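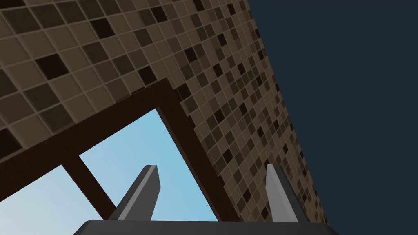 A simulated robot's gripper, in front of a tiled wall and a window.

Why did the robot look up?

Robots can practise inside a computer before they try a job for real. This is called simulation. If something goes wrong there, no real arm gets bent.

Virk is a practice robot at Zerkmont. Its job was to pick up a cup from a table. In one test it pointed its gripper at the wall and window, and stayed like that for 72 seconds. 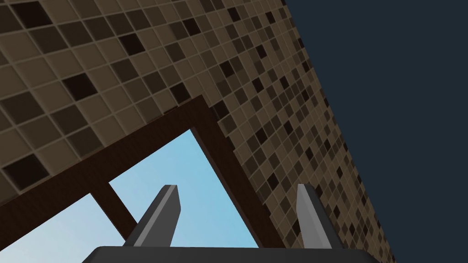

Selina Wyss looked for the fault. The program had sent Virk an angle with a minus sign missing, so "tilt down" became "tilt up". Virk did what the number told it to do. A robot can't tell that an order is silly unless someone has given it a way to check.

On a real robot, a mistake like this could hurt a person standing close by. Real robot arms often have a red stop button for that reason.

Selina added a rule: if the arm tilts too far, it must stop within 3 seconds. Then she ran the test 20 more times. Virk picked up the cup in all but one.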